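Knitting as a Structured Activity in a Bereavement Setting: Report on a Student Placement Project

Module: Community and Wellbeing Placement
Submitted: Mon 16 December

1. Background

The project was carried out at the Lellero Centre, a day centre in Prarunard which offers a weekly group for adults who have lost a partner, relative or close friend. The group has met for several years as a talking circle. Staff had noted that new members often attended once and did not return, and the centre asked whether a practical activity might make the first few weeks easier.

Knitting was chosen after a short survey of current members. It is cheap, quiet and can be put down at any moment. Several members already knitted, and two had unfinished garments at home which had been started by the person they had lost. The centre wished to know whether such pieces could be brought in and completed, or whether this would prove distressing.

2. Aims

The project had two aims. The first was to run a knitting table alongside the existing circle and record who used it. The second was to find out, by interview, how members felt about working on something with their hands while others were speaking.

3. Method

Sessions were held on 7 afternoons, ending in the last week of November. Members could sit at the table or in the circle and could move between them. No one was asked to speak. Wool and needles were supplied from the Holzer student grant, which also paid for tea and room hire.

The pattern used for beginners was a plain square in garter stitch. Those with experience brought their own work. Completed squares were kept by the maker unless he or she wished to add them to a shared blanket.

Interviews were held in the small office after the final two sessions. Each followed the same short list of topics but was allowed to run on where the member wished it. Notes were typed up the same evening and came to 3698 words. All members agreed in writing to the use of their comments without their names.

4. Findings

Attendance at the table grew over the period, and most of those who joined in the first fortnight were still attending at the end. Members who had not knitted before were slower to begin but tended to stay longer in the room after the session had closed.

In interview, the point made most often concerned eye contact. Members said that it was easier to talk while looking down at a row of stitches. One described the circle as "like waiting to be called on" and the table as "more like a kitchen". Another disliked the sound of the needles and moved back to the circle after a single visit.

The question of unfinished garments had no single answer. One member completed the second sleeve of her late brother's cardigan and wore it to the final session. Another brought a half-made scarf every week and did not add to it — she said that she preferred it as it was. It is suggested that staff should offer help with such pieces only when asked.
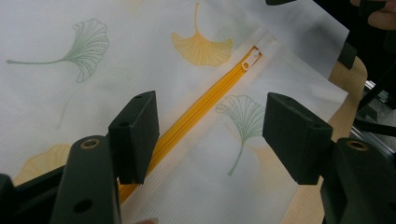

Photo: Ellel project group

5. Costs

Total spending was £600, of which wool was the largest part. The original estimate had been lower, as it did not allow for the thicker yarn which members with stiff hands found easier to hold. Circular needles were also bought for the same reason and were well liked.

6. Limits of the Project

The period was short and the group small. Attendance may have risen in any case with the darker evenings, when the centre is usually busier. The interviews were conducted by the same students who ran the table, and members may have been kinder in their comments than they would have been to a stranger.

7. Recommendations

The knitting table should continue until the spring, with the centre's own staff in charge. A second craft might be tried for members who do not care for knitting, and crochet was mentioned by several. The shared blanket remains at the centre and is to be joined and edged by members in the new year.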